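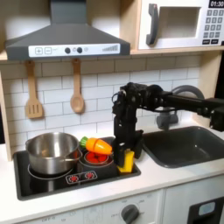 Prustgate cell back in service after gripper work

Sun 11 April - The toy kitchen cell at Warum's Prustgate site is running again after a two-day stop to replace the finger pads and reset the tool center point on its arm.

The cell runs pick-and-place trials with small toy parts: plastic blocks, play food, a saucepan. Operators had logged a rising number of dropped blocks, nearly all of them at the stovetop. The log for the last full run before the stop shows 37 drops in 500 picks.

Themis Economou, who maintains the site's three arms, traced the fault to two causes. The rubber pads had worn unevenly, leaving a gap at the tips when the fingers closed on anything narrow. The tool center point had also drifted 2 mm low after an earlier bump against the counter, so blocks were being pressed into the cooktop on approach and shifted in the grip.

New pads were supplied by Romaniuk and fitted on the first day. The finger screws were cleaned, treated with a medium-strength threadlocker and left to cure overnight before any load was applied. Economou then taught the tool center point again with a fixed pin at the front of the counter, approaching it from four angles, and saved the result as a new tool file. The old file has been kept but locked.

Checks over the stove are done with a yellow block held upright in the fingers, just above the cooktop. The pan and the play food stay in place during the check so that clearances match those of a normal run. Speed is held low until the arm has gone through the full path once with an operator at the stop button.

Closing force was left unchanged. "There was a case for turning it up, and that would have hidden the pad wear for another month," Economou said. "The pads are the cheap part."

The restart run was 253 picks with no drops at the stovetop. One block was missed at the sink side and was put down to a bad start position.

Under the revised schedule, pads are inspected weekly and the pin check is repeated after any contact stop, however light. Kitchen units must also be checked against their floor marks before power-up - the unit is not bolted down and can move when the floor is cleaned.

The same pad change is planned for the arm at Cernport, where the cell uses an older wrist flange and will need an adapter plate. That work is set for August.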